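Search this site Enter your keywords Search

Robotics Club: folding season has begun

The robotics club at Vestmont College is back in Room 54 since the start of term, and this year we try something new. For the past two years we built line followers and one rather slow boat. Now the club has chosen laundry. Two arms, one table, one basket, and the goal is that the arms take out the clothes and put them in a neat pile by the end of June.

The idea came from Ga-eun Joo in Year 11, who had read that cloth is among the hardest things for a machine to handle. A box has the same shape every time you pick it up. A T-shirt has a different shape each time, and the program cannot know where the sleeve is until it looks for it. Ga-eun wrote this on the whiteboard at our first meeting and the members voted for it, with only the boat team against.

Students work in pairs. One drives the arms by hand with the controllers, and the other watches the table and writes in the logbook what was tried. After each turn they change places. Each recorded try lasts 75 seconds at most, then the clothes are mixed again. Na-rae Yeo keeps the logbook in order and she is strict about it, so please write your initials clearly.
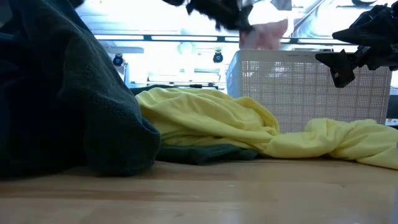
Our target is 800 recorded tries before we begin to train the program. It sounds like a lot, but with two sessions a week and enough pairs it should be possible. We have learned already that thick fabric and thin fabric need a different grip, and that the arms must move slower near the basket. Ademir Mendonça is rewriting the part of the code that sets the speed. He asks that you don't change his numbers without telling him, even if you are sure that yours are better.

We need more clothes. Old T-shirts, towels, pyjamas and jumpers are all welcome, in any colour, as long as they are washed and have no metal buttons or zips. Please leave them in the tub outside the staff room with the word "Robotics" on the bag. They will not come back to you in good condition.

New members can still join, from Year 8 up, and there is no need to know programming. The cost is $10 for the term and covers snacks and spare parts. Forms are at the front office and should be returned by February 2, 2026. Mali Gronow in the Science Department will answer your questions, and parents who wish to see a session are welcome to come in at the end of it, when the controllers are put away.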